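Udavance Health Reader, draft pages
Tue 6 April
By the Nic Giolla course team

Chapter 3
Type 1 Diabetes: When the Pancreas Stops Making Insulin

Before you start. Reread the part of the last chapter on hormones. You need it. Insulin, glucagon, what a receptor is. If those words are shaky, go back now.

Every cell in the body runs on fuel, and most of that fuel is glucose, a simple sugar. Glucose comes from food. Bread, rice, fruit, milk, beans. The gut breaks the food down, glucose passes into the blood, blood carries it everywhere. So far so good. But in muscle and fat, most of it stays outside until insulin gives the signal. Insulin docks on the cell surface, channels move up to the membrane, glucose goes in.
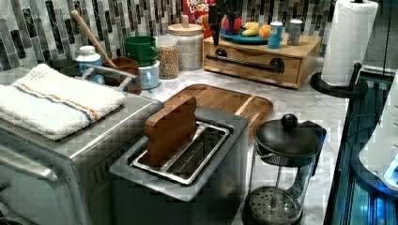

Insulin is made in the pancreas, in small clusters called islets. Inside the islets are the beta cells. They sense how much glucose is in the blood and let out insulin to match. More after a meal, a trickle overnight. A healthy person never has to think about it.

In type 1 diabetes the immune system attacks the beta cells. Slowly, usually. Months or years. T cells do most of the damage, and antibodies against islet proteins can show up in the blood long before anyone feels ill. By the time symptoms start, a large share of the beta cells are gone or not working.

Why does it happen? Not fully known. Genes matter, mostly the HLA genes, but plenty of people carry the risk genes and never get it. Something in the environment probably plays a part too. Viruses are the main suspect. Eating sugar as a child does not cause type 1. Students get this wrong on the test every single year, so underline it.

Now the symptoms. With little insulin, glucose piles up in the blood. The kidneys can't pull all of it back, it spills into the urine, and water follows it. So: lots of urine, then thirst, then more drinking. Meanwhile muscle and fat are short of fuel. The body burns fat and protein instead, and weight drops even when the person is eating plenty. Tiredness. Blurry vision. Bedwetting in a child who had been dry at night for years.

If it goes on, the liver turns fat into ketones faster than the body can use them up. Ketones are acids. The blood becomes too acidic, and this is diabetic ketoacidosis, DKA for short. Vomiting, belly pain, deep fast breathing, fruity smell on the breath. It is an emergency. We come back to it in section 3, with the Nemano case, so dont memorize the lab values yet.
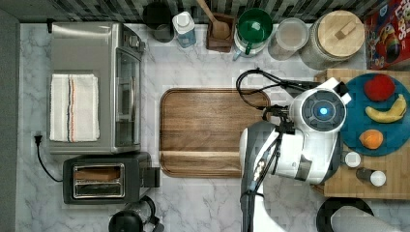

Treatment is insulin, for life. It can't be swallowed as a pill becuase the gut would digest it like any other protein. It goes under the skin, by needle, pen or pump. Most people need two kinds of cover: a background level all day and night, plus an extra dose at meals. Too little and glucose climbs. Too much and it falls, which is hypoglycemia. Shaking, sweating, confusion, and in bad cases a seizure. Mild lows are treated with fast sugar such as juice or glucose tablets. Someone who can't swallow safely gets glucagon and an ambulance, nothing by mouth.

Type 2 is a different disease and gets its own chapter. There the cells respond poorly to insulin, and the pancreas gradually fails to keep up. Same high glucose, different road to it.

Key terms for this chapter: islet, beta cell, autoantibody, ketone, DKA, hypoglycemia, basal dose, bolus dose.

The Clumo worksheet goes with section 2. Do the graph on page 50 first, then the reading on page 107. Short answers are fine. Full sentences for the last one.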